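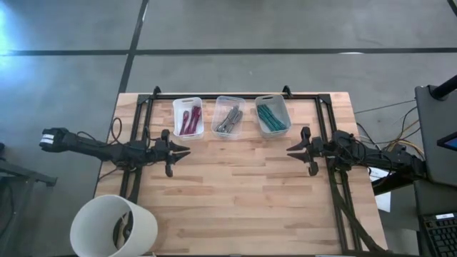 Hi, I'm Şengül, and I'm looking for someone to come write motion planning code with me at Rasbridge! We're a small software group, and my corner of it is Pondiditz, our planner for two-arm sorting and handover tasks. I've been the only full-time person on it for a while now and I'd really like company (and somebody to argue with about collision margins).

What you'd be doing: mostly C++ and some Python. The planner is decent when one arm moves at a time. Get both of them reaching for the same bin, though, and it gets timid and stops to replan way too often. Fixing that would be your first big project. Soft, bendy stuff is the other headache, because our perception code still likes to think everything is a box. There are 289 open tickets in the tracker, and no, you don't have to read them all before you start.

You should be comfortable with inverse kinematics, reading other people's code, and chasing timing bugs through long logs. ROS experience is great but I can teach you that part. A degree is fine, so is no degree.

The job is full time, starting in September, with two days a week from home if you want them. You'd get your own desk near the arms and plenty of hours running your code on them, plus a say in what we build next.

To apply, send me a short note and a link to some code you've written (messy is okay!). Please put "Pondiditz planner" and job number 105 in the subject line so it gets to me.

Şengül Oral
Planning software, Rasbridge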